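The Bag Drawer, Emptied

Every household has a bag full of bags. Ours had grown to fill a drawer, a shelf and most of Greer Strachan's patience, so in July we moved the whole collection onto the carpet and started finding the bags honest work. Mostly that meant lining small bins. The gallery is short, as was our enthusiasm.

Ibsa Lencho maintains that a thin shopping bag fits any bin if you fold enough of it over the rim. Ibsa Abdella maintains that it doesn't, and has a drawer of proper liners to prove it. They are no longer paired on chores. 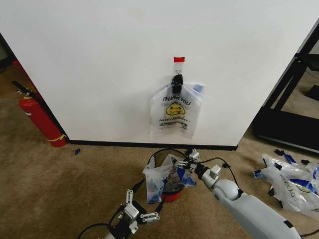
The folding over is where tempers go. Pull one side down and the other climbs back up, wishing you a nice day the whole time. Nuria Moges starts with the side farthest from her and works forward, and she will tell you so whether or not you have a bin.

We began with 200 bags and kept 40. The rest went to Natnael Tesfamariam, who said he could use them and has stopped answering questions about it. The drawer now holds batteries, string and 7 new bags.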